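4. What people told us about the walk between buildings

I went into this part of the study thinking it would be the dull part. We had built the whole project around break rooms (who uses them, when, and what they talk about), and the walking questions were tacked onto the end of the survey because Glenys James wanted them there. I argued against it. The form was long enough already, I said, and who wants to answer six more questions about a sidewalk? Glenys won, and I'm glad, because those six questions gave us more to chew on than the first thirty put together.

We sent the survey to everyone on the staff list at the Heltton campus and got 842 usable forms back. Of those, 143 people wrote something in the open box about walking, and plenty of them wrote a lot. Booker Lindgren and I read every comment separately and then sat down to compare our notes. We disagreed more than I'd like to admit, mostly over what to do with complaints that were half about the weather and half about a boss. In the end we settled on 16 themes, and when a comment fit two of them we let it count in both.

4.1 Walking as a meeting

The biggest theme was one we hadn't asked about at all. People use the walk to talk shop, and they seem to say things on it that they'd never say at a table. One lab manager wrote that she saves bad news for the stretch after lunch, "since you're both facing forward." Another person told us that he and a coworker had planned a whole training course on foot over one November, in coats, and only wrote it down once they were done. Kanyarat Kaewkla, who ran our follow-up interviews, heard the same kind of story again and again -- so often that she added a question about it halfway through. That means the early interviews don't have it, and I've left them out of the quotes in this section.

I should say that not everyone loves this. A few newer employees felt left out of decisions that got made somewhere between two doors. "By the time we sat down it was settled," one of them wrote. Barrett Thibodeaux thinks this is the most useful thing in the whole data set, and he has a separate paper coming on it, so I'll keep my hands off.

4.2 Picking the long way

We also asked people which way they go when they have a choice. I expected them to take the shortest line and be done with it! Plenty do. But the people who walk alone told us they often pick the longer way in the afternoon, and when we asked why, they talked about their eyes, their backs, and wanting to think about nothing for a while. People walking in pairs were much more set in their habits and tended to go the same way each time. Figure 1 goes with this part of the discussion and shows a stretch of open pavement leading toward a curved building. 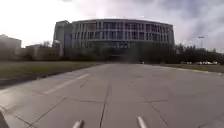
Figure 1. Paved approach to a multi-storey building.

The step counts back this up, at least a little. Živko Tomić talked a small group into wearing counters for a week, and the middle value for a workday came out at 3505 steps. I wouldn't lean on that number too hard. The group was made up of people who said yes to wearing a counter, and I suspect those are people who like to walk. Still, the ones who told us they took the long way did have higher counts in the afternoon than in the morning, and the others didn't.

4.3 A few things that got in our way

We closed the survey on July 9, 2021, when a lot of people were still working from home part of the week. Some answered for the way things used to be and some for the way things were right then, and our wording didn't help them choose. I wrote that question, so that one's on me. Booker went back through the comments and marked the ones where we could tell which it was, and we used only those for the quotes.

We also never asked about shoes, bags, or bad knees. Two people brought up knees on their own, and one of them wrote most of a page. If we run this again at a second site, Glenys wants a proper set of questions about what makes a walk hard, and this time I won't fight her over the length of the form. I'd also like to ask people who they walk with, by job and not by name. That would let us check the complaint from the newer staff against something firmer than a handful of comments.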